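5/15/21

The Summer I Wore Out a Verkar Tape

I was cleaning out the hall closet last week, looking for a winter coat I could give away, and instead I came up with a shoebox of cassettes I hadn't opened since my last move. Right on top was Verkar's second album, the one with the blue spine, and of course the coat was forgotten on the spot.

If you never heard of Verkar, you're in good company. They were a four-piece who sold their first tape at shows, and I bought mine from a folding table by the door of a club called the Nitumach (gone now, I think it's a tile store). The room held 258 people according to the sign by the bar, and I'd swear there were more of us than that the night I went. They played for over 2 hours, and I walked home with my ears ringing and the tape in my coat pocket.

The song I kept going back to was "Trurno," the slow one that closes side one. It starts with just an organ and that low, tired voice, and the drums don't show up until you've almost given up on them. I played it so much that September that the tape started to wobble in the middle – you can still hear it, right before the last chorus.
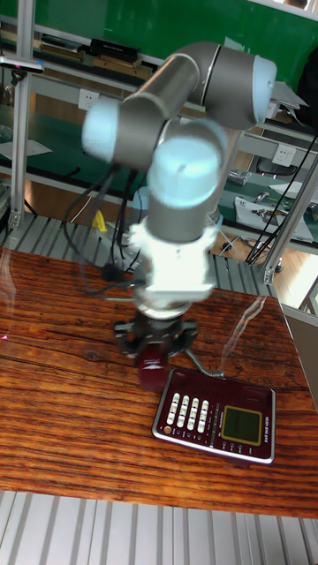
My sister could never stand it, by the way. She was a dance-pop girl all the way through, and we had to take turns with the stereo on long drives. She did come around on side two, though, mostly for the handclaps, and I caught her humming the opener more than once while she did the dishes!

I still need to find something to play the rest of the box on. My old deck eats tapes, and I'm not risking this one again.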